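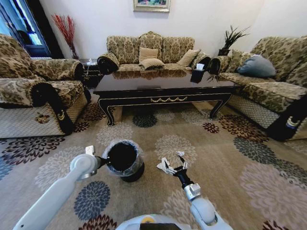

Tistbridge wrote in to ask whether the bin liners would stay put in a bin as narrow as theirs, having had two other makes slide down inside after the first handful of tissues. They do, provided the liner is matched to the rim and folded over it by the amount given below.

Grekton Clear Liners, Small Round
For living room, bedroom and desk bins

Product details
Material: clear polythene
Shape: round, star-sealed base
Supplied as: perforated roll, 3 rolls to a pack
Liners per pack: 300
Flat width: 320 mm
Closure: none (plain top)
Scent: none

Suitability
The liner is made for light, dry waste: tissues, envelopes, sweet wrappers, pencil shavings, cotton wool. It is not rated for food waste, garden waste or broken glass. The star seal gathers the base to a single point and leaves no side seam. Small amounts of moisture are held, but the liner should not be used to carry liquids.

Choosing a size
Measure across the top of the bin from outer edge to outer edge. The small round liner fits rims up to 190 mm. For oval bins, measure around the outside of the rim with a tape; the result should not exceed 600 mm. Bins with a separate retaining ring can be used if the ring lifts off completely. Swing-top and pedal bins need the Drellik range, which has a longer drop.

Fitting
Tear off one liner at the perforation and open it fully. Lower the base until it touches the floor of the bin, then press the sides outwards by hand to let the air escape. Fold the top over the rim by at least 40 mm all the way round. On very smooth rims, gather the slack at one point and tie a single knot on the outside, below the fold.

Emptying
Unfold the liner from the rim before lifting. Twist the neck twice and knot. Where only paper has been thrown away, the contents can be tipped out and the liner left in place. Bins standing on carpet should be emptied over a tray or taken to the main bin, as dust and small scraps collect at the fold.

Care of the bin
Wipe the inside with a damp cloth and dry before fitting a new liner. Check the base for grit, which can pierce the film from below.

Storage
Keep rolls in the carton, away from radiators and direct sun. Film stored in bright light becomes brittle. Use within two years of purchase.

Ordering
Single packs and trade cartons are sent from the Sastry warehouse. Trade cartons hold more than 4,000 liners and are not split. Unopened packs may be returned within 30 days. The roll core and outer carton are cardboard and can be recycled with household paper.

Page last revised December 11, 2019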